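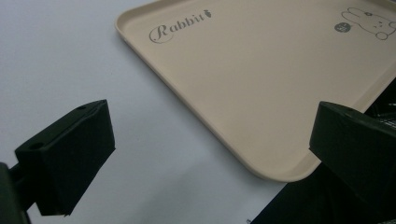 Zolik wrote:

> Before anybody drives out to Bevan for more of these, can we settle what the trays are for? I thought we said snacks. Then the last message had them as craft trays, and now they're on the list for the gift tables. I don't mind which. But if food goes straight on them I want them washed first and kept away from the glue, and if it's crafts then we still need something for the crackers.

OK, answering fast, I have to be out the door in a bit.

Snacks. Final. I put "craft" in the last message and that was me copying the wrong line off the old sheet, sorry. The beige ones with Rabbit on them are for the snack table and nothing else. Crafts get the old baking sheets from the hall closet, the dented ones, nobody cares if those get paint on them.

Washing: yes please, all of them, warm water and regular dish soap. Soft sponge only, no green scratchy side. The printing is thin gray and I don't know how well it holds up, so no dishwasher either until somebody has tried it on one. Dry with a towel, don't stack them damp. Last year's got that smell.

What goes on them:

- crackers and the cut-up cheese
- carrot sticks (obviously, there's a little carrot next to the name)
- orange slices, but in a bowl ON the tray. The rim is low and the juice will run right over if you tip it

No cups. I know it's tempting to carry drinks on them, they look like serving trays, but smooth plastic and full cups and small kids, no.

Numbers. We have 30 kids signed up as of this morning. I'd like 3 more trays so we can have one filling in the kitchen while the others are out. The shop in Bevan had them, Fudine had only the round kind when I looked and those don't fit the shelf. If you're going anyway, get them and keep the reciept. If nobody's going, skip it, we'll manage with big plates.

Money: there's 955 left in the party budget after the hall deposit, and that has to cover food and the January thing too. So please no extras. The matching bowls are cute. We don't need the matching bowls.

Storage, because it came up twice: flat on the bottom shelf in the Trorkov hall kitchen, paper towel between each so the pictures dont rub. Not on their edges behind the fridge. I put a strip of tape on the shelf that says TRAYS.

Still need from the list:

- who has the big cutting board
- someone to bring tongs, the plastic kind
- napkins, we're nearly out. Not the 3,000 pack again, there's no place to put it

Reply to the whole list and not just me, I'm bad at forwarding.

Oh and the tablecloth question: leave it off the snack table. White top wipes down fine.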